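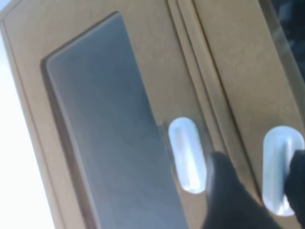 Tan cabinet doors with a grey inset panel and recessed oval handles.

Storage cabinets and white worktables: frequently asked questions

Last revised 5 Jan 2025

These answers apply to the two-door cabinets and white-topped tables supplied by Waltstead to shared workrooms. The older Cernitz range is covered on a separate page, as its doors and tops are finished differently.

How should the cabinet doors be cleaned?

Wipe with a soft cloth, dampened with water and a few drops of washing-up liquid. Work from the top down and dry straight away. Do not spray liquid at the doors. It collects in the grooves where the two doors meet and leaves a line of residue there.

Does the grey panel need a different product?

No. Use the same cloth, but finish with a dry one. Most complaints of a cloudy panel turn out to be dried detergent along the border. A second wipe with plain water removes it.

How do I clean inside the handles?

Fold the cloth over a fingertip and run it along the recess. Cotton buds are suitable for the ends. Metal polish should not be used, as the white deposit it leaves on the surrounding door is harder to remove than the fingermarks were.

One door sits higher than the other. Is this a fault?

Usually the floor is uneven. Empty the cabinet, check it with a spirit level from side to side and then from front to back, and adjust the feet. Only then look at the hinges. If the doors still do not line up, send us the cabinet reference from the delivery note.

Which door opens first?

On cabinets with an overlapping centre strip, the door carrying the strip opens first and closes last. Forcing them in the other order bends the strip. Replacement strips are listed under part 2972 and come in the tan finish only.

How much clearance is needed in front?

Allow 775 mm between the cabinet and the nearest table edge. Less will work if only one door is in regular use - but the second door should still be able to open fully for cleaning.

What can be used on the white tabletops?

The same washing-up liquid mixture. For pencil and dried glue, lay a damp cloth over the mark for 10 minutes and wipe again. Scouring pads and cream cleaners dull the matte finish, and the dull patches cannot be polished out.

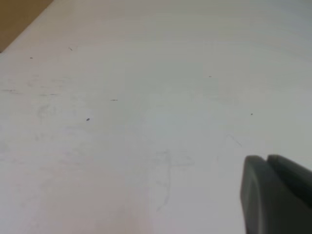 Solvents are a separate matter. Methylated spirit may be used on ink if it is applied to the cloth, kept to the mark and rinsed off at once. Acetone should not be used at all.

Why does the top look slightly different in colour from one end to the other?

Pale matte surfaces pick up colour from lamps, walls and nearby furniture. Move the table or switch off one lamp before reporting a stain. If the patch stays in the same place on the top, it is a mark and can be treated as above.

Can hot items be put down on the tables?

Use a mat under anything too hot to hold comfortably. Heat damage is outside the guarantee.

Are spare parts kept in stock?

Handles and feet are held at the Dravusham store. Replacement panels are made to order and the workshop closes for the whole of August, so orders placed in late July are dealt with in September.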